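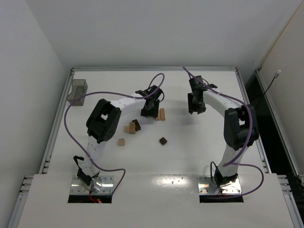
Attachment 1: blocks on the white table, gray walls behind.

Ticket 1306, block set, Premness room
Status: reopened
Opened by: Frauke Seidel

Frauke: Petersen says the replacement blocks match the old set. I doubt it. Two of them rock when I press a corner. Did anyone measure, or just read the label?

Tanvir Amarasinghe: They measured 30 mm on my calipers. Could the table be off? I'd wipe it and try again.

Frauke: Wiped it. Same two still rock, and they rock on my desk too. So much for the table theory. Which side did you measure?

Tanvir: One side only. Will redo all faces tomorrow.

Frauke: Fine. Leaving this open until I see the numbers.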